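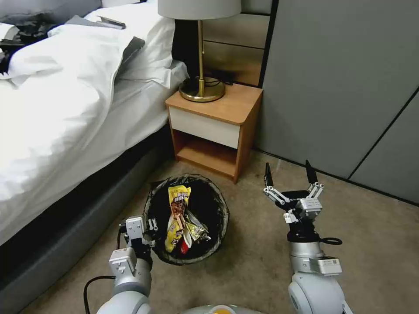
Bedroom tidy task, bin between the two arms. Manipulation software team, Drummond lab.

Software engineer, robot control and planning (2 openings)

Nevdale Robotics – Drummond office
Full time, on site most of the week. Start in August if you can, later if you can't.
Reference: 3634

Short version: we write the software that gets a two-armed mobile robot to do chores in furnished rooms. Trash, laundry, beds, dishes. We need two people who write good code and don't mind sitting on a carpet with a laptop. One leans toward control, one leans toward perception and planning. If you're a bit of both, say so and we'll sort it out.

What we're working on

The stack is called Puseten. Started as a pile of scripts, now a real codebase with tests, mostly. C++ for anything in the control loop, Python for everything above it. It covers the arm controllers, the grasp planner, the scene model, the task layer and a replay tool we all depend on and nobody has had time to clean up.

Current headaches, in no particular order:

– Two arms, one bin. Keeping both wrists in agreement while they share a load. The coordinated mode works fine on rigid stuff and gets worse on anything that flexes.
– Black plastic bags. Depth comes back full of holes, the rim estimate wanders, the planner then happily picks a grasp on thin air.
– Foil and shiny wrappers. Same story, different failure.
– Bedding that hangs over the side of the bed. The collision model treats it as a wall. It is not a wall. We want a soft-obstacle cost and there's a half finished branch for it.
– Lamp cords. Enough said.
– Recovery. When a grasp slips the robot should look again and retry, not run the rest of the plan. Right now it depends on the task.

Job A: control

You would own the arm and gripper controllers with Robel Gebru, who wrote most of what's there and would like some company. Expect to:

– work on impedance control and the two-arm coordinated mode
– chase timing jitter, we have some and we don't love it
– tune gripper force for light, crushable things
– write the safety limits and the tests for the safety limits
– get trajectory handoff between planner and controller to stop hiccuping

Need: solid C++, real-time or near real-time experience, comfortable with rigid body dynamics and reading somebody else's Jacobian code. You've run code on a physical arm before, any arm. School project counts if you can talk about it in detail.

Job B: perception and planning

You would work with Folasade Ogunleye on the scene model and with Halima Mfaume on the task planner. Expect to:

– fix rim and opening detection for bins, baskets, drawers
– fuse head and wrist views without the scene model drifting when the head moves
– work on reach planning in tight gaps, e.g. between a bed and a wardrobe
– make the planner give up faster on bad plans (it is stubborn)
– add failure labels to recorded runs so we can train on them

Need: Python you'd let others read, some C++, a good grip on 3D geometry and camera calibration. Experience training and shipping a vision model. Motion planning background is a plus but we can teach it if the rest is strong.

Nice to have for either one

– you've built internal tools other people really used
– simulation work, espically contact and cloth
– ROS 2, or a strong opinion about it
– you write things down

No PhD needed. Some of us have one, some of us don't.

The regression set

Ask about this in the interview, it's a big part of the job. Ornulcombe is our nightly test suite. 189 recorded situations, replayed against every merge, with a smaller batch run on the hardware in the morning. If your change breaks one you'll know by the time you have coffee. Leonilde Antunes runs it and is patient, up to a point. New hires spend their first couple of weeks there, adding cases and fixing flaky ones. Best way to learn the code.

What the days are like

Standup at 9:30, short. Hardware time is booked in 30 minute slots so nobody hogs the robot. Afternoons are mostly quiet for coding. Demos when there's something to show, none when there isn't. Code review is required and fairly blunt, but people are kind about it. You'll be on your knees picking up snack wrappers and putting them back for another run. Everybody does that, managers too.

No on-call. Occasional late evening before a partner visit, you get the time back.

Pay and the rest

Pay band for each job is sent out with our first reply, before any call. Health, dental, vision. Retirement match. Paid parental leave. Relocation help inside the US, we'll talk through the details. We can sponsor visa transfers, new visas depend on timing so please ask early.

Office is on the ground floor with step-free access. A fair amount of the robot work happens at floor level. If that's a problem for you tell us, most of it can be run from the desk and we'll set it up that way.

How to apply

Send to the hiring inbox through the form on our careers page, put 3634 in the subject and A or B (or both). Include:

– resume, two pages max
– a link or file with code you wrote. Small is fine, we'd rather read one good module then a giant repo
– a few lines on a bug you found on real hardware and how you tracked it down

Skip the cover letter.

Process: a call with Solveig Brekke, who leads the team. Then a code session on a cut-down piece of Puseten, at home, your own hours, paid. Then a half day here with the team and the robot. You'll get an answer either way after each step.

Open until both spots are filled. We read as they come in, so sooner is better. Questions about the work itself go to Solveig, questions about visas or access needs go to the same form – tick "other".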